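Gallis handheld gripper pair, 1,399 — anyone running these for real?

Robot Arms and Hand Tools > Kits and Services
Started by plankton_dave, 2025-07-19

plankton_dave
Looking at the Gallis pair for a small project at work. Two handheld grippers, cables, software license for one seat, 1,399 before shipping. The pitch is that you pick things up with the grippers yourself, it records what your hands do, and later you train an arm on it without ever having touched the arm. The sales page says 200 demonstrations is enough for "most tabletop tasks." I have read that line maybe ten times and I still can't find what they count as a tabletop task.

Has anyone here paid for these with their own budget? I'm less interested in the launch video.

mossgrain
I had the older Avano set for a year and sold it. Hardware was OK. The 200 number is the same one Avano used, so make of that what you will. We got a decent block-stacking policy out of 200. For anything that bends, no chance.

Trondov_refugee
We bought the Gallis pair in May. Short version: the grippers are better than the price suggests and the software is worse than the price suggests.

Long version. Setup took an afternoon. The jaws close evenly and there's no slop that I can feel. The plates with the holes on top are handy if you want to bolt on your own stuff. After a long session your wrists know about it, mostly from the cables. They pull down and back the whole time, and if you turn your hand over you end up with one lying across your wrist. Gallis calls this "tethered for reliability." I call it two cables.

I've been trying soft, thin items since that's what we need. Crumpled paper, notes, receipts, that kind of thing. Passing one from the left gripper to the right is where I've spent most of my time.
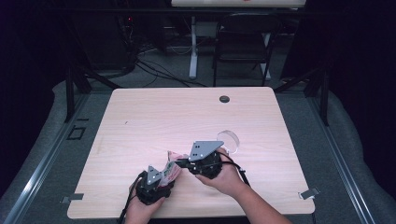 mossgrain again. So what's the success rate on that once it's on an arm? Recording it by hand tells me you can do it, and I already believed that.

Trondov_refugee
Fair. Poor so far. With the stock training settings the arms go to the right place and then the second one closes on air or on a corner. I've got a longer set going now and I'll post numbers when I trust them. I'm not going to post a percentage from one good morning like their blog does.

lintcollector
I'll disagree with both of you a bit. 1,399 is cheap for this. A pair of arms you can teleoperate will cost far more than that before you've collected a single demo, and your hands are faster than any leader arm I've used. If the policy is bad that's a data and training problem, and you can fix it later with the same recordings. Bad hardware you're stuck with.

plankton_dave
"You can fix it later" is doing a lot of work there. If I need 3,000 demos instead of 200, then the real cost is somebody's wages, and the arms start to look less silly.

lintcollector
Sure, if you need 3,000. You don't know that yet.

plankton_dave
Neither does Gallis, and they put a number on the page.

Miloslav Doležal
I used the Lepik service for the same kind of job, where you send them the objects and they collect the data for you. Good quality files, slow, and you pay again every time you change anything. We changed the object twice. I would buy grippers if I did it again, but I would borrow a pair first. Ask Gallis for a loan unit. They said yes to us for 3 weeks, though it took several emails and the first answer was no.

Trondov_refugee
Seconding the loan. Also check which export formats are in the basic license. Ours would only write their own format until we paid for the add-on, and I didn't see that mentioned before checkout. It may be in the terms somewhere. I didn't go back to look.

mossgrain
Wait, export is extra? That's the whole product.

Trondov_refugee
Export to anything useful is extra, yes. Support was polite about it.

lintcollector
OK, that one I won't defend. Was it a one-time fee or yearly?

Trondov_refugee
Yearly, per seat.

gripe_water
Does it still lose tracking when both hands get close together? The Avano ones did and it ruined every handover I tried. You'd replay it and one gripper would jump sideways right when it mattered.

Trondov_refugee
Less than the Avano from what I remember, but it's there. I throw out any recording where I see a jump. The software doesn't flag them, so I'm checking by eye, and I wouldn't swear I catch them all. Slowing down through the handover seems to help — then you have an arm that learns to be slow.

gripe_water
Then I'm out until they fix that. Handover is all I do.

plankton_dave
Thanks, this was more use than the two calls I had with their sales guy. I've written to ask for a loan pair and for the export pricing in writing. If they say no to the loan I'll send the email again, per Miloslav.

Miloslav Doležal
Send it on a different day to a different address. The support one answered us, sales never did.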